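工单：小型办公室网络间歇性掉线，打印队列卡死（已解决，附完整排查过程）
状态：已关闭　优先级：中　站点：Hamcombe 办公点

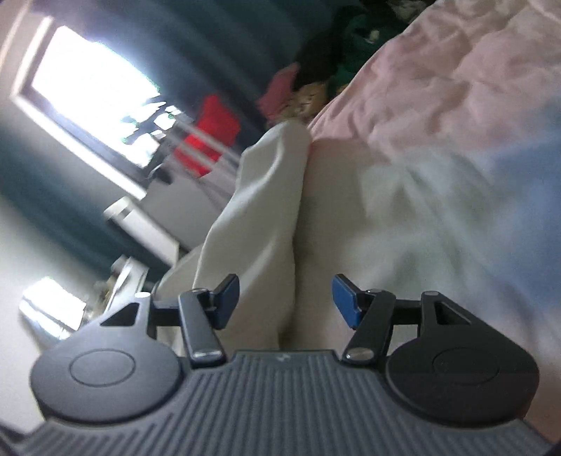

先说结论，赶时间的同事看这一段就够了：问题出在 DHCP 地址池和一台旧路由器上，和打印机本身没有关系，和新换的 Pustness 交换机也没有关系。旧路由器被当成交换机接在里间，它自己的 DHCP 服务一直没关，于是整个网段里有两台设备同时在发地址。关掉之后，掉线和打印卡死一起消失了。

下面是完整的过程。写得长了一点，可我真的觉得这个案子很有意思，里面每一步都能学到东西，以后碰到类似的现象，翻出来对照一下能省不少时间！

【最初的报障内容】

报障人在表单里写的是：“打印机老是脱机，重启一下好了，过一会儿又脱机。有时候网页也打不开，但是微信还能收消息。”

这段描述写得很好，特别是最后半句。网页打不开而聊天软件还在收消息，这种情况常常说明已经建立的连接还活着，新的连接或者域名解析出了毛病。当时我没有马上往这个方向想，因为“打印机脱机”四个字太抢眼了，我第一反应是去看打印服务。这是我的失误，先记在这里。

【环境】

办公点的网络结构很简单：运营商光猫做桥接，后面是主路由 Furkley，负责拨号、DHCP 和无线；主路由下面接一台 Pustness 交换机，交换机分到各个工位和里间。打印机是有线连接，地址在打印机面板上手动填写，没有走自动获取。共享盘放在一台小主机上，主机上跑着内部的排班系统 Asamoah，大家用浏览器访问。

网段是 192.168.1.0，掩码 255.255.255.0，网关是 192.168.1.1。主路由的地址池从 192.168.1.100 开始，到 192.168.1.199 结束。打印机的固定地址是 192.168.1.50，在地址池外面，按理说不应该有人来抢。

请记住这个“按理说”，后面会用到。

【第一轮：打印服务】

远程连上前台的电脑，打印队列里积着一串任务，状态是“错误 - 正在打印”。先把后台打印服务停掉，清空 spool 目录，再启动服务：

net stop spooler
del /Q %systemroot%\System32\spool\PRINTERS\*.*
net start spooler

队列清空，测试页顺利打出来。我跟报障人说先观察一下，然后就去忙别的了。午饭前接到电话，又脱机了。

这一步其实留下了一个线索：清空队列之后能打，说明驱动和端口配置是通的。驱动要是坏了，测试页一张也出不来。所以后来有人建议重装驱动，我没有采纳。

顺手检查了端口设置里的“SNMP 状态已启用”。很多“假脱机”是这个选项造成的，Windows 通过 SNMP 询问打印机状态，没收到回答就标成脱机，哪怕打印机好端端地待在那里。取消勾选之后，图标不再变灰，可是任务照样会卡住。也就是说这次是真的联系不上。

【第二轮：连通性】

在前台电脑上开一个长 ping：

ping -t 192.168.1.50

一开始回应很稳定，时间都小于 1ms。下午两点多开始出现“请求超时”，过一阵又自己恢复。恢复之后我注意到一件事，TTL 变了！之前每一行都是 TTL=255，恢复之后有一段是 TTL=64，然后又变回 255。

看到这里我差点从椅子上站起来。同一个地址，TTL 的初始值不一样，十有八九是两台不同的设备在轮流回答。打印机的网络固件常用 255，而 64 常见于 Linux 系的设备，包括手机、路由器和不少小盒子。

立刻看 ARP 表：

arp -a

记下 192.168.1.50 对应的物理地址，过几分钟再看，果然换了。和打印机配置页上印的物理地址对比，一个吻合，另一个完全不沾边。地址冲突可以确认。

【第三轮：是谁占了打印机的地址】

既然打印机的地址在地址池外面，主路由就不会把它分出去。登录 Furkley 的管理页面，客户端列表里确实没有这一条。当时有两种猜测：一是有人给自己的设备手动填了这个地址；二是网段里还有另一台 DHCP 服务器，它的地址池范围不同。

先查第二种，因为查起来很快。在出问题的那台笔记本上运行：

ipconfig /all

重点看“DHCP 服务器”和“默认网关”这两行。前台电脑显示的都是 192.168.1.1，正常。里间的一台笔记本显示的却是：

DHCP 服务器：192.168.1.254
默认网关：192.168.1.254
DNS 服务器：192.168.1.254

找到了！网络里多出来一个 192.168.1.254，而且它在认认真真地给大家发地址，网关和 DNS 都指向它自己。它没有接外网，拿到这组参数的电脑自然打不开网页。聊天软件为什么还能收消息，也有了答案：报障人那句话说的是手机，手机掉了无线之后自动走了流量。

用浏览器打开 192.168.1.254，出来的是一台老路由器的登录页。里间之前网口不够用，有人把它翻出来当交换机，网线插在 LAN 口上，用法没有问题，只是 DHCP 服务没关。它的地址池是从 192.168.1.2 一直到 192.168.1.253，打印机的 50 正好落在里面。

【为什么是间歇性的】

这是我最喜欢的部分。设备要地址的时候会向整个网段广播一个请求，谁先回答就用谁的。大多数时候 Furkley 反应快，老路由器抢不过它，所以多数电脑一切正常。离老路由器近的、也就是直接接在它身上的几台，就更容易拿到错误的参数。

再加上租期。主路由的租期是 24 小时，老路由器是 2 小时。电脑续租时会先找原来那台服务器，所以一旦拿错，很可能会一直错下去，直到断网重连、睡眠唤醒或者重启，才有机会重新抢一次。“重启一下就好了”就是这么来的，重启等于重新抽一次签。

打印机那边也是同样的道理。只有当某台设备恰好被分到 50，又恰好开着机，冲突才会出现。那台设备休眠了，打印机就恢复；它一醒，打印任务又卡住。难怪清空队列看起来有效！

【处理步骤】

按顺序做的，中间没有断网：

1. 登录老路由器，关闭 DHCP 服务，保存，等它自己重启。
2. 老路由器的无线也一并关掉，免得有人手机连上去之后再来报障。
3. 管理地址改为 192.168.1.3，在机身上贴标签，写明“仅作交换机使用，DHCP 已关”，附上新地址。
4. 在受影响的电脑上释放并重新获取地址，同时清一次 DNS 缓存：

ipconfig /release
ipconfig /renew
ipconfig /flushdns

5. 在 Furkley 上给小主机做地址保留，Asamoah 的访问地址从此固定，收藏夹里的链接不会再失效。
6. 打印机保持手动地址不变，在主路由的备注里登记，提醒以后调整地址池的人避开 50。
7. 前台电脑上的 SNMP 选项恢复勾选。之前取消是为了排除干扰，长期关着会看不到缺纸、缺粉的提示。

第 4 步有一台笔记本怎么也更新不过来，release 之后一直报“无法联系 DHCP 服务器”。后来发现它的网线水晶头卡扣断了，线是虚插着的，换一根网线立刻就好。这属于顺带解决的小问题，和主线无关，但还是记一笔，因为它差一点把我带偏，我当时已经在怀疑交换机端口了。

【验证】

长 ping 打印机，从上午开到下班，TTL 一直是 255，没有一次超时。arp 表里的物理地址始终是打印机自己的那个。

又抓了一次包，过滤条件用 dhcp，手动触发几次重新获取，回应的 Offer 都来自 192.168.1.1。没有抓包工具的话，也可以在电脑上反复 release 和 renew，每次都看“DHCP 服务器”那一行，效果差一点，够用。

打印方面，让前台连着发了 4 份排班表，里间也发了 3 份，全部正常出纸。Asamoah 在每个工位都能打开。

【走过的弯路】

有几件事花了时间，最后证明和故障无关，列出来给后面的人参考。

交换机。Pustness 刚装上没多久，时间上太巧了，大家都怀疑它，我也怀疑过。把打印机和前台电脑直接插到主路由上，绕过交换机，问题照旧，它的嫌疑就此排除。新设备背锅是常有的事，能用一根网线验证的就先验证，别急着退货。

打印机固件。更新了一版，没有任何变化。更新本身不是坏事，就是时机不对，排查的过程中同时改动两样东西，万一好了也说不清是哪一样起的作用。下次我会忍住。

节能设置。把打印机的深度睡眠时间调长过，没有效果，已经改回原值。

无线信道。里间有人说信号不好，扫了一下，周围的信道确实拥挤，换了一个信道，体验好了一些。这条改动保留。

【给下一位处理类似工单的同事】

同一网段里，有的电脑好、有的电脑坏，重启后又随机变化，请先看 ipconfig /all 里的 DHCP 服务器地址。这一步只要几秒钟，我这次放到第三轮才做，挺可惜的。

固定地址的设备反复掉线，ping 的时候请盯着 TTL。大家平时只看时间和丢包，TTL 那一列几乎没人看，可这次破案靠的就是它！

想把旧路由器当交换机用，完全可以，动手之前做三件事：关 DHCP，改管理地址，网线接 LAN 口不接 WAN 口。做完了再接进办公网。

Pustness 这个型号的管理界面里有 DHCP Snooping，可以指定只有上联口允许发出 DHCP 应答，其他端口来的一律丢弃。我已经在 Hamcombe 这台上打开了，信任端口是 1 号口。以后哪怕再有人接一台忘了关 DHCP 的设备，它的应答也出不了那个端口。要注意的是，如果设备下面还挂着别的电脑，那几台照样会被它影响，交换机管不到那一层。所以标签还是要贴。

【补充记录】

关闭工单之前又收到一条追加反馈：里间有一台电脑打开共享盘很慢，要等好几秒才列出文件。查了一下，这台电脑上还留着一条映射，指向小主机以前的地址，资源管理器每次都要等它超时。删掉旧映射，用新地址重新连接：

net use * 
net use Z: /delete
net use Z: \\192.168.1.20\share /persistent:yes

第一行输错了，应该是不带星号的 net use，用来查看现有映射。保留在这里，复制的时候请跳过。

连接后列目录基本是瞬间完成。如果其他工位也有同样的情况，照着做就行，不需要重新开单。

【遗留事项】

老路由器的固件很旧，厂家已经没有新版本可下。它现在只做交换，风险不大，等里间补了网口就撤掉，申请已提交，预计 1 月布线。

网络拓扑图需要更新，把里间那台加上去，新的管理地址也要写进去。图我画了初稿，放在共享盘的“网络”目录下，欢迎挑错。

打印机地址已登记，标签已贴，报障人确认恢复正常。工单关闭，如再出现脱机，请在本单下直接回复，并附上 ipconfig /all 和 arp -a 的输出。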